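Apprentissage par démonstration – Notes de cours, séance 4
Collecte par préhenseur tenu en main et par téléopération 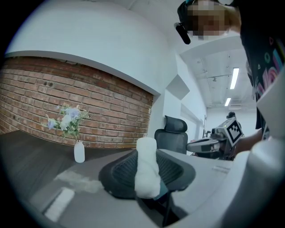
4.1 Position du problème

On cherche une politique π(a | o) qui associe à une observation o une action a, à partir d'un ensemble de trajectoires fournies par un opérateur humain. Deux familles de collecte sont retenues dans ce cours : la téléopération, où l'opérateur commande le robot à distance, et la démonstration directe au préhenseur manuel, où l'opérateur exécute la tâche avec un outil dont la géométrie reproduit celle de l'effecteur. Dans le second cas, le robot est absent de la collecte et l'espace de travail n'est plus imposé par son socle. Une serviette roulée posée debout sur l'assise en résille d'un fauteuil de bureau constitue ainsi une configuration de saisie admissible, au même titre qu'un objet sur table. L'objet est souple, son appui est ajouré, et l'arrière-plan comprend un mur de briques, un couloir et des luminaires allumés, éléments que la politique devra apprendre à ignorer. Le marqueur noir et blanc porté par le préhenseur relève de la question du repérage, traitée en 4.3.

4.2 Contenu d'une démonstration

Une démonstration est une suite de triplets (image, pose de l'outil, ouverture des mors), tous horodatés sur la même base de temps. La pose est exprimée dans SE(3). On ne conserve pas la pose absolue comme action : l'action à l'instant t est la transformation relative entre la pose courante et la pose future, exprimée dans le repère courant de l'outil. Cette convention supprime la dépendance au repère monde, qui change à chaque lieu de collecte.

L'ouverture des mors est une grandeur scalaire continue. La réduire à un état binaire ouvert/fermé est acceptable pour un objet rigide. Pour un textile roulé, la fermeture partielle porte de l'information : une compression excessive déforme le rouleau et déplace son axe.

4.3 Repérage et marqueurs

Un marqueur plan de taille connue donne, par résolution du problème PnP, la pose du marqueur dans le repère de la caméra qui l'observe. Trois remarques.

Ambiguïté : pour un marqueur plan vu presque de face, deux solutions de pose ont une erreur de reprojection voisine. Le filtrage temporel est nécessaire.

Distorsion : une optique à très grand angle exige un modèle adapté (type Kannala-Brandt). Le modèle radial polynomial usuel diverge en bord de champ.

Occultation : la main ou l'objet peut masquer le marqueur. Les intervalles sans détection sont étiquetés et non interpolés au-delà de 200 ms.

4.4 Téléopération

Dans le montage Skondura utilisé en travaux pratiques, le bras esclave suit la consigne du bras maître par une commande en impédance. Le retard de boucle se lit dans les journaux. Il doit être compensé avant l'apprentissage, faute de quoi l'action enregistrée est associée à une observation trop ancienne.

Avantage : les trajectoires respectent par construction les limites articulaires. Inconvénient : sans retour d'effort, l'opérateur ralentit à l'approche du contact et marque des pauses. Ces pauses se retrouvent dans la politique apprise. Elles sont à segmenter avant l'entraînement.

Au préhenseur manuel, la situation est inverse. Le geste est fluide, mais rien ne garantit que la trajectoire soit réalisable par le bras cible. On applique donc un filtre de faisabilité cinématique (module Fokgate, fonction de vérification hors ligne) et on écarte les trajectoires qui passent par une singularité.

4.5 Protocole

Étalonner les caméras avant la première prise, puis après tout choc.
Placer l'objet, revenir à la pose de départ, lancer l'enregistrement.
Exécuter le geste en une fois. Une reprise de saisie est conservée mais étiquetée.
Modifier la position et l'orientation de l'objet entre deux prises.
Changer de support ou de pièce toutes les 18 démonstrations.
Flouter les visages avant tout dépôt sur le serveur Grultside.

Le jeu Robles, distribué pour le projet, compte 1000 démonstrations. Les prises tronquées n'ont pas été retirées.

4.6 Travail demandé

a) Écrire la conversion des poses absolues en actions relatives. Vérifier que la composition des actions redonne la trajectoire initiale.
b) Tracer l'ouverture des mors en fonction du temps pour 2 démonstrations sur objet souple. Repérer l'instant de contact.
c) Entraîner la politique de référence avec puis sans variation d'arrière-plan. Comparer les taux de réussite dans un lieu non vu.

Compte rendu au format PDF, code joint. Version du polycopié : 15 février 2025.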